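Clotton office refit, progress to the end of May
Prepared for Henrik Voß, Eltenden Fund

Of the 700 pounds set aside for seating we have spent 364, all of it on chairs that were already ours. Linnea Lindholm's view is that a chair should be repaired until it gives up, and then once more. The lumbar cushions remain under discussion. They have been under discussion longer than some of us have worked at Clotton.

Most of the month went on the undersides of things. Levers, column covers and brackets were looked at chair by chair, which is slow work and bad for the dignity.
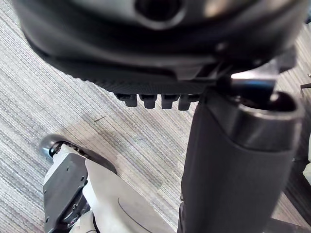
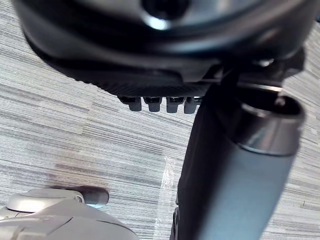
Nisha Tiwari has asked for the wobbly ones to be labelled before anybody important sits down. She is right, and we have bought labels.

Indero quoted 320 for a second batch of spare parts. We have asked them to try again - their last quote included delivery twice. Desks are finished apart from the one by the window, which Rosemarie Frerichs will not give up until July.

We would like to carry the unspent money into the next quarter.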